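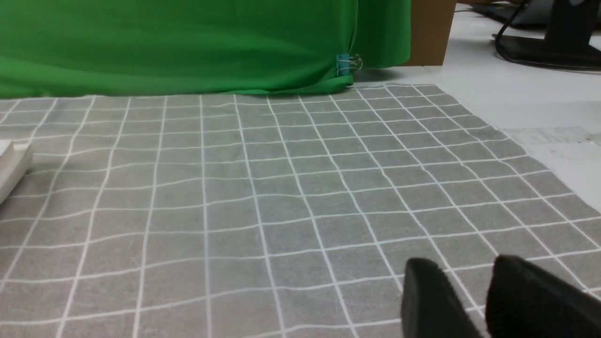

Gray grid cloth, white table, green fabric. The wavy part is on the left.

How do I get a grid tablecloth to lie straight under a green backdrop?
Posted by Sunee Chuensuk, 23 April 2021
Distunari Help > Home & Hobby > Tabletop setups
931 views

I sell secondhand books and small household stuff online, and last November I decided my listings needed to look like they came from a person with standards. So I bought a gray tablecloth with a white grid on it from Zudska. My thinking was that the lines would help me put things down square. What I own now is a large, detailed diagram of every wrinkle on my table.

The right half behaves pretty well. The left half has lines that dip and wander like a road drawn by a child. On a plain cloth you'd never see it. On this one, every book I set down looks crooked, and if I turn the book to match the line, then the book is crooked and so is the line.

Second problem is the green fabric hanging behind. It has long soft creases going sideways, and the hem ripples where it comes down near the cloth. I have a binder clip down near the bottom on the right-hand end, which I put there in a burst of optimism.
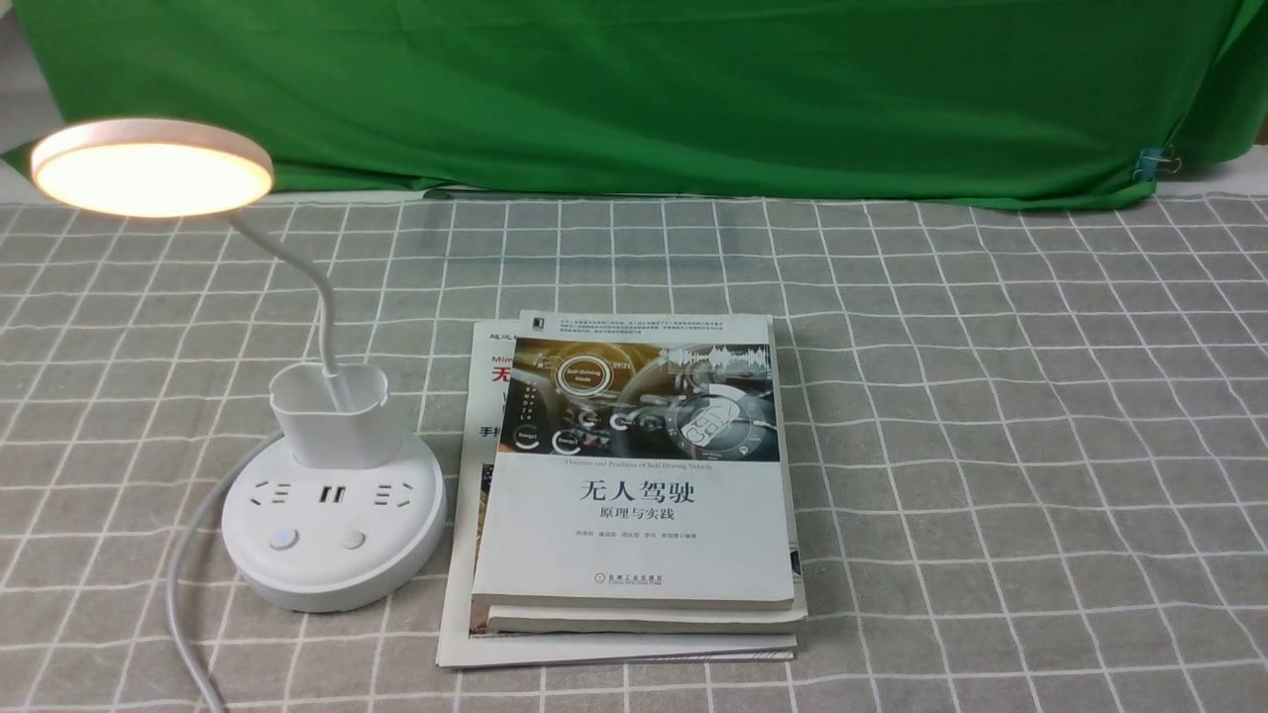

Third problem, and then I'll stop. My light is one of those white desk lamps with a bendy neck, a pen cup, and outlets and USB ports in the base. Very handy if you want to charge a phone and hold pens while lighting a stack of three books. The glow comes out warm and yellowish, so the white cover on the top book sells as "cream" and I get messages about it. The cord also runs down across the cloth toward me, and I suspect it of tugging.

I have ironed the tablecloth once. I didn't enjoy it and I'm not sure the tablecloth did either. The label has washed off, so I can't tell you what it's made of. Is there some way to fix this that doesn't involve buying a third cloth? (There was a first cloth. It had lemons on it.)

Rhydian Jenkins
Member for 13 years, 290 replies

I did craft fair tables for a long time and have lost more arguments with checked fabric than I'd like to admit.

Take everything off first, lamp included. I know you'll want to work around the lamp. Everyone wants to work around the lamp.

Pick the straightest long edge of the cloth and forget about the rest. Tape that edge down with low-tack painter's tape, tucked under so it doesn't show. Your right side sounds like the good one, so begin there. Then go to the opposite side and pull sideways with flat hands, a bit at a time, starting in the middle and working out to the corners. If you grab a corner and yank, the lines will bow and you'll spend the afternoon chasing the bow around the table. Tape as you go.

If the lines still wander after that, the print may simply be off. Cheap grids often get printed a little crooked, or the fabric gets stretched when it's rolled. Fold the cloth so two lines meet and see if they match. If they don't, put the books on the half you trust and crop out the other one.

For ironing: test a corner on low, with a dish towel in between, and iron along the lines, never on the diagonal. Diagonal ironing stretches the weave, and then you really do need a third cloth.

The green one I'd just dampen with a spray bottle and leave hanging overnight with a few clothespins on the hem for weight. One clip at one end pulls everything toward that end. Either space them out or take it off.

Juser

just use posterboard. gray posterboard, get a ruler, draw the lines yourself. 300 times easier than ironing anything
also why green? everything white next to green looks a little sick

Assefa

Posterboard is fine until you set a mug on it, but Juser has a point about the green. It can throw a tint on pale covers if they sit close to it. Slide the books forward toward you before you blame the lamp for everything.

That said, the lamp is guilty too. Press the buttons on the base and see what they do, as some lamps of this type can switch to a whiter light. If yours can't, set white balance on your phone or camera with a sheet of printer paper where the books go. Turn off the ceiling light while you shoot. Two different yellows are harder to fix than one.

Cord: run it off the back or the side of the table. Won't straighten your lines, but you'll stop catching it with your sleeve.

Sunee Chuensuk

Thank you all. I folded it the way Rhydian said and the lines are off by about a finger's width on the left, so the cloth and I are both partly to blame. Going to tape the right side tonight. Juser, the green was on sale.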